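**Wrist cam tips – perception side** 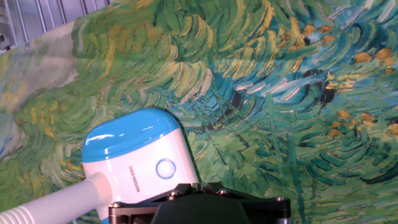
Segmentation first, grasp planner second. Swirly backdrop in greens and blues plus a blue-capped white tool = color threshold wont cut it, so add depth. Mask the black gripper mount too, its always at the bottom.

- Lock exposure. Shiny caps blow out
- Log the planner seed – Kerttu lost a whole run in September
- Cap planner at 1000 iterations, then replan
- Keep 46 frames back for teh test set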